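Posted 28/02/2020

I've been putting off a new battery charger for my old pickup for way too long. My last one was a hand-me-down that hummed like a fridge, and when it finally quit I ordered the Herura 10 amp smart charger from Oten, mostly on price. I've had it hooked up on and off for 26 days now, so here's how it's going.

First, the box. You get the charger, a set of clamps, a set of ring terminals with an inline fuse, and a manual that is pretty much useless (mine was missing two pages!). The clamps are good, stiff springs and a decent bite, and they hold on my side terminals if I angle them a little. The leads are short, though. On my truck the battery sits on the passenger side and the charger ends up balanced on the fender, which I don't love. 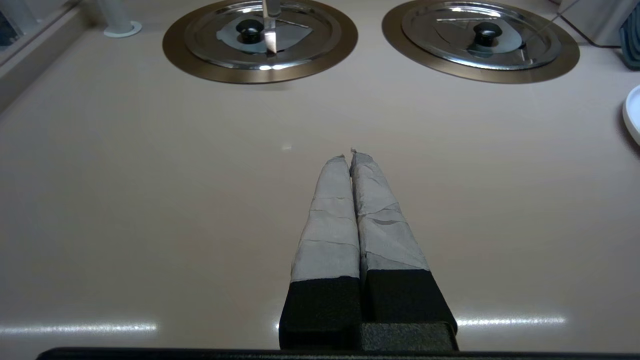 Gray wraps over black foam, at the edge of a dark narrow gap.

The first charge was on a battery that wouldn't even click the starter. The Herura blinked its fault light at me twice, so I held the mode button down to get the recovery setting (page 10 of the manual, one of the pages I did get) and went in for supper. By morning it was showing green and the truck fired right up. My old charger would never have touched a battery that low.

Now the gripes. The mode button is tiny and mushy, and you can't work it with gloves on. The display is fine indoors but in sunlight I have to cup my hand over it.

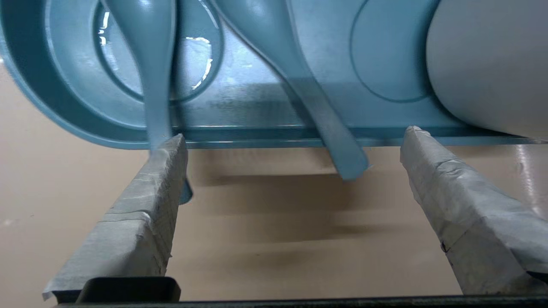
And it forgets its setting when the power drops, so if your breaker trips overnight you come out to a charger sitting there in standby. I wrote to Oten and they answered the next day, very polite, and said that's how it's designed. Okay then!

I also tried it on my neighbor's riding mower using the small battery mode, and that went fine, no heat and no smell. The maintenance mode is what I bought it for, really. The truck sits a lot between now and June and I'd like to stop buying batteries. 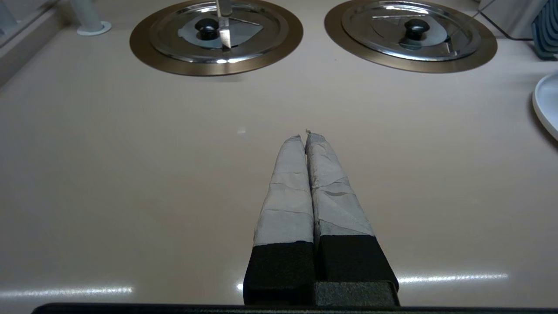 Light gray tape and a glossy countertop, burners at the back.

I looked at the Nogueira too, and it has longer leads and a better screen, but it costs almost double and I couldn't see paying that for a truck I drive to the dump. If you're out in a cold garage every day, maybe it's worth it to you.

Four stars from me. Get the ring terminals on first and save yourself the fight with the clamps.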